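Cuaderno de laboratorio. Línea de pinzas manuales
Proyecto Dovwood, puesto de lavabo
14 de agosto de 2025

Objeto de la entrada

Se deja constancia de la comparación entre los dos juegos de dedos disponibles para las pinzas manuales del proyecto Dovwood: el juego Altmont, de dedos curvos y flexibles, y el juego Pandey, de dedos planos con almohadilla. La decisión afecta al pedido que debe remitirse al taller de Flastthorpe y condiciona la tarea de manipulación de paños, pendiente desde mayo.

Antecedentes

En la entrada de mayo se recogió que los dedos Pandey sujetaban correctamente objetos rígidos de caras paralelas y que su comportamiento con textiles era irregular. El paño quedaba prendido por un solo pliegue y se deslizaba al levantar la pinza. Se propuso entonces repetir la prueba con los dedos Altmont sin modificar el resto del montaje. El retraso se debe a la entrega de los soportes, cuyo primer lote llegó con el taladro desplazado y hubo de devolverse.

Configuración

Ambas pinzas, izquierda y derecha, llevan el mismo mecanismo de cierre y el mismo cubo de marcadores. Se ha mantenido la plantilla de impresión de la versión anterior, con objeto de que los registros de mayo sigan siendo comparables. La transformación entre el cubo y el centro de los dedos se ha vuelto a medir para el juego Altmont, dado que la curvatura adelanta el punto de contacto. El valor nuevo está anotado en el fichero de configuración del puesto; el antiguo se conserva comentado en la línea inmediatamente anterior. Se ruega no borrarlo.

La cámara de cabeza se ha usado con exposición fija. Con exposición automática, el blanco de la pila y de la pared oscurecía el resto de la imagen y los bordes de los marcadores perdían contraste en los giros rápidos. El tiempo de exposición se dejó en 4000 microsegundos. Con 2000 se reducía el desenfoque de movimiento, pero el detector perdía el cubo derecho con demasiada frecuencia al inclinar la muñeca hacia dentro.

Procedimiento

Se realizaron 18 repeticiones con cada juego de dedos. En cada repetición el operador toma el paño con la pinza derecha, lo traslada sobre la pila, lo presenta a la pinza izquierda y lo deposita en el interior. Se considera válida la repetición que termina sin caída del paño y sin pérdida de seguimiento prolongada en ninguno de los dos cubos. El orden de los juegos se alternó por bloques para repartir el cansancio del operador.

No se fijó la forma inicial del paño. Se valoró plegarlo siempre del mismo modo, pero la tarea final no ofrecerá esa ventaja y el resultado habría favorecido a los dedos planos.

Resultados

Con los dedos Pandey se anotaron caídas en la fase de traslado, casi siempre cuando la toma se había hecho por el borde. Con los dedos Altmont hubo tres caídas, todas durante el traspaso a la pinza izquierda y ninguna en el traslado. La diferencia es apreciable también para el operador, que indica que con los dedos curvos puede cerrar con menos fuerza.

En contrapartida, el juego Altmont resulta menos preciso al soltar. La superficie curva retiene la tela en la zona próxima a la base y en varias repeticiones fue necesario abrir por completo y retirar la pinza hacia arriba. Esta retirada alarga la trayectoria y habrá que tenerla en cuenta al recortar los episodios.

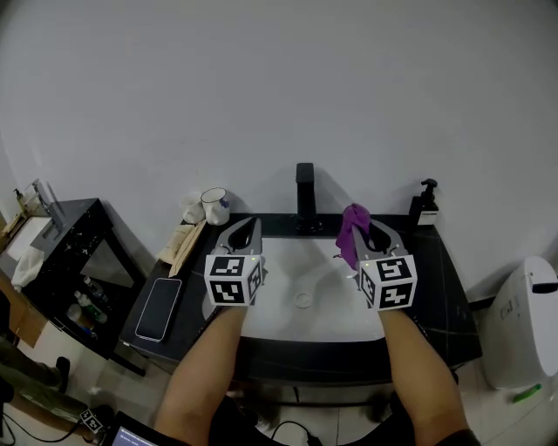
El traspaso entre pinzas es, por tanto, el punto débil del juego Altmont. La apertura de los dedos obliga a presentar la tela bastante centrada, y el operador tiende a acercar ambos cubos más de lo conveniente, con riesgo de que uno oculte al otro ante la cámara. Se ensayó una aproximación oblicua, con la pinza izquierda más baja, y las oclusiones disminuyeron. No se ha cuantificado; queda como observación.

Incidencias

El indicador de la pinza derecha se apagó una vez a mitad de bloque. Se reinició la pinza, se descartó la repetición en curso y se repitió al final. Conviene revisar el conector, que ya presentaba holgura con el montaje anterior.

El reflejo de la encimera produjo dos detecciones falsas de marcador. El filtro por tamaño mínimo las eliminó sin otros efectos. No se considera necesario cubrir la superficie.

La sincronización entre el registro de apertura y el vídeo se comprobó al inicio y al final de la sesión mediante cierre brusco de ambas pinzas. No se apreció deriva.

Decisión provisional

Se adopta el juego Altmont para las tareas con textiles y se mantiene el juego Pandey para frascos y objetos rígidos. El cambio de dedos en el puesto deberá anotarse en la cabecera de cada sesión, con indicación de la transformación empleada, ya que un registro procesado con el valor equivocado no muestra error evidente y solo se detecta al reproducir la trayectoria.

Pendiente

Solicitar a Flastthorpe un par adicional de dedos Altmont con la base más estrecha, para comprobar si mejora la suelta.
Revisar el conector de la pinza derecha antes de la próxima sesión.
Repetir el traspaso con aproximación oblicua y contar las oclusiones.
Actualizar la hoja de puesto con la exposición fija y retirar la indicación anterior.
Probar un paño más grueso. El actual es ligero y es posible que los dedos planos se comporten mejor con otro tejido.

Los registros de la sesión están copiados en la carpeta del proyecto, separados por juego de dedos. Las repeticiones descartadas se conservan en una subcarpeta aparte y no deben incluirse en el conjunto de entrenamiento.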